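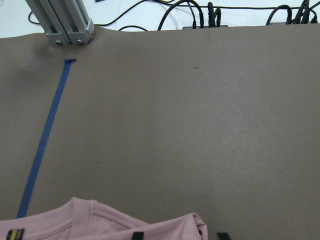
Claims that remote control gives "natural" demonstrations of cloth handling deserve more doubt than they usually get. The word is used freely in work on teaching by demonstration, our own earlier report included, and it tends to stand in for a measurement that was never made. What a person does with a shirt on a bed and what the same person does with a pair of leader arms and a screen are different tasks, and the second depends heavily on what the cameras show. In Figure 1, the wrist view, the pink garment lies crumpled along the near side of the mat and runs out of view at the bottom. One fingertip is over the cloth and the other is past the rolled right end of it, over bare mat. Most of the view is taken up by mat. A person asked to choose a grasp from this view alone would have to guess where the hem is, and we suspect that our operators often did guess. The policy trained on their choices is then asked to copy the guess.

We collected two sets of demonstrations on the same folding task. In the first, which we call the Stellia set, the operator sat away from the table and drove the arms by remote control. In the second, the Hitside set, the operator stood at the table and moved the arms by hand, with the motors holding only enough torque to cancel gravity. The Stellia set has 221 demonstrations and the Hitside set has 200. We kept all of them, including the ones that ended in a bad fold, and marked the bad ones afterward. Both sets were given by the same 2 operators, working with the same 4 garments, and the order of the garments was shuffled between sessions. The collection as a whole is called Mostyn in what follows.

It would be easy to read the difference in size between the sets as a sign that remote control is faster. We do not think it can be read that way. Hitside sessions ended early when an operator's arms got tired, and Stellia sessions ended when the schedule said so. A comparison of demonstrations per hour would mostly compare shoulders with calendars. We give no such figure, and we would ask readers to be careful with the ones that appear elsewhere.

4.1 What the two sets have in common

The table, the mat and the wrist cameras were left alone between the sets. The strip of blue tape on the mat, part of which the garment covers in Figure 1, stayed where it was as well. It was put down during early trials as a rough aid for placing the cloth, and the operators were later told to ignore it. Whether they did is another matter. When we plotted the first grasp point of every demonstration, the Stellia grasps bunched on one side of the line and the Hitside grasps were spread more widely. One reading is that the remote operators, short of other landmarks on a plain mat, went on using the tape. Another is that the remote arms were simply less comfortable to drive on the far side of it. We have no data that would settle the question. We should have run a block with the tape removed, and we did not.

The policy, Cokex, is the same in both cases. It takes the wrist views and the joint positions and puts out short runs of joint targets. We trained it once on each set with the same settings. We tuned those settings on a small pilot set taken by remote control, so if they favor anything, they favor Stellia. This is a common enough practice that it often goes unreported. We doubt that it is harmless.

4.2 The trouble with hand guiding

Hand guiding is often presented as the honest baseline. The operator feels the cloth pull, sees the whole garment with their own eyes, and can correct a slipping grasp before it is lost. All of this is true and all of it is a problem for the policy, which feels nothing and sees only what the cameras see. In many Hitside demonstrations the operator reached for a corner that was outside both wrist views at the moment the reach began. The motion is sensible to anyone standing at the table. To Cokex it is a motion with no visible cause.

There is also the matter of hands. A person guiding an arm has to hold it somewhere, and fingers, sleeves and sometimes a forearm pass through the wrist view. We masked these regions before training. Masking removed the hands and left a blank patch that moves along with the arm, and a network is quite able to learn from a blank patch. When we trained Cokex on the masked Hitside set and ran it on the real table, where no patch ever appears, it often stalled at the point where a hand would have come into view during collection. Adding random patches to all training views made the stalls less common. It did not get rid of them, and we can't say how much of the gap between the two sets is due to the patches alone.

4.3 The trouble with remote control

The case for remote control is that the operator can be limited to the same information as the policy. In practice the limit is leaky. Our Stellia operators were meant to work from the camera views only, but the station was in the same room as the table, and both operators admitted to looking up when the cloth did something they did not expect. We did not record when they looked. A screen around the station was added in July, after part of the set had already been collected, and we did not collect the earlier part again. Readers should treat the Stellia set as a mixture.

A second concern is delay. The lag between leader and follower arms was small enough that neither operator complained of it, which is the usual standard and a poor one. People adapt to lag by slowing down and by pausing before contact. The pauses are plain in the Stella-driven joint traces when the fingertips come close to the mat. Cokex learned them faithfully. During rollouts it stopped above the cloth, waited, and then went down, and visitors to the lab tended to describe this as careful. We see no reason to call it that. The pause was copied from people who were waiting for a picture to catch up, and in some rollouts it went on until the run timed out.

Third, the operators improved. Folds given late in the Stellia set use fewer regrasps than early ones, on every garment. A policy trained on the whole set has to average over a beginner and an expert who happen to share a chair. We tried dropping the early demonstrations and found that results got better on the garments that were easy to begin with and worse on the others. Our best guess is that the early, clumsy demonstrations contain most of the recoveries from bad grasps, and that a cleaner set teaches a policy that doesn't know what to do when it misses. That guess fits with what others have proposed, but we did not test it directly.

4.4 What we are willing to claim

Cokex trained on Stellia folded more garments to our standard than Cokex trained on Hitside. We believe this result for our table, our operators and our garments. We do not believe it shows that remote control is the better way to teach cloth folding, and an earlier draft of this paper that said so was wrong to do it. The sets differ in size, in session length, in masking and in what the operators could see, and the training settings were picked on data of the Stellia kind. Any one of these could account for a good part of the gap.

The scoring calls for the same caution. A fold was judged from an overhead photo taken at the end of the run, by one of the people who had given the demonstrations. The rater was not told which set a run came from, but the pauses described in Section 4.3 change how a run ends, and a fold that has been left half done at a timeout looks different from one that was finished badly. We think a rater who had spent weeks with both systems could often have told them apart. A second rater from outside the project scored a portion of the photos and was stricter on both sets. The ranking held, though the gap was narrower.

A fairer test would hold the view constant. Hitside operators could wear a headset that shows only the camera views, which would take away their main advantage and leave them with touch. Stellia operators could be given a plain view of the whole table, which would give back what the wrist cameras leave out. If the gap between the sets closed under these conditions, the fair conclusion would be that we had been comparing cameras all along. We have begun collecting demonstrations of the first kind. The headset is heavy, the operators dislike it, and the early folds are poor, so we report nothing from them in this paper.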